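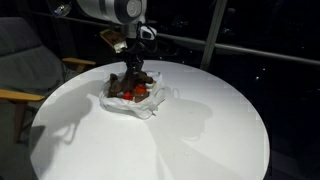

Questions we get most often from people planning a first arm purchase. Prices and lead times go out with each quote from the Granitz sales desk.

## Should I budget for the arm and the gripper separately?

Yes. They are separate line items and they wear at different rates. Most first-time buyers put everything into the arm and have nothing left for spare fingertips. Set aside money for a second set of tips in year one.

## What should I use as test objects?

Household things are fine. A plastic bag, a few small plastic cups, a jar with a lid and a plush toy will tell you more than a box of identical blocks. Bags are hard because they fold and shift, and small items inside them sit close together. The full list we suggest has 29 items, and you can buy all of them at a supermarket and a toy store. 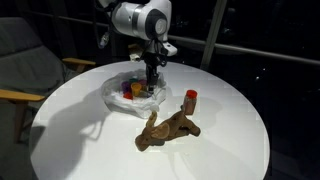

## Do I need a special table?

No. Check that it doesn't rock and that the arm can reach the far side with the gripper pointing down. A plain white top is easy to work with, but strong overhead light will put hard shadows on it. If you plan to use cameras, price a softer lamp now.

## How many hours of operator time should I plan?

Our starter plan assumes 192 hours in the first quarter. Sorting and picking from bags takes more practice than single objects on an open table. Yaneth Espinoza can send the worksheet.

## Can I lease?

Yes, for 12 months or longer. Leased arms come with the mount and one gripper. Cables, test objects and the table are yours to supply - please don't leave them off the purchase request.

## When should I order?

For delivery before summer, send the order in January. Walter Huanca handles site checks and needs the ceiling height and a sketch of the room first.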